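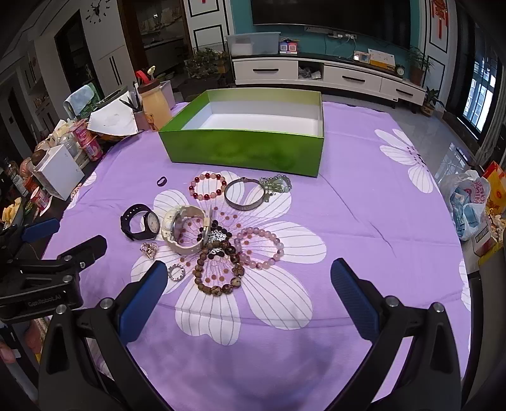
Home | Guides | Hardware | Downloads | Forum

Filed under: Verkard Collection Guide > Task Set-Up

3. Setting up a small-object sorting task

Use this section after both hand-held grippers have been paired and calibrated (section 2). The method follows the Gralleck protocol: one operator, a fixed container, and a new object layout for every episode.

3.1 Preparing the table

1. Spread the cloth. Patterned cloth is allowed. Record the pattern in the layout sheet, as printed shapes count as a background variable.
2. Place the open box near the far edge of the table, empty.
3. Lay out bracelets, rings and watches in front of the box. Bunch some and open others into loops.
4. Let a few items overlap. Stand at least one watch on its side.

Note: Household clutter at the side of the table can stay. Do not tidy it between episodes in the same batch.

3.2 Recording an episode

1. Hold both grippers over the table with the finger pads open. Wait 2 seconds.
2. Start recording.
3. Pick one item at a time and release it inside the box.
4. Stop when the table in front of the box is clear, or after 3 failed grasps on the same item.
5. Mark the episode as complete or failed. Keep the failed ones - they are used in training.

Caution: Do not squeeze beaded bracelets to full closure. Elastic cord can snap back and scatter beads.

Caution: Check the pads for grit after every 12 episodes.

3.3 Reference result

The Grukirier baseline was trained on 926 episodes. Thin rings were its most common failure. Mixed layouts gave better results on overlapping bracelets than layouts with every item spaced apart.

Revised 30 November 2022

© Furtună | Contact support | Back to top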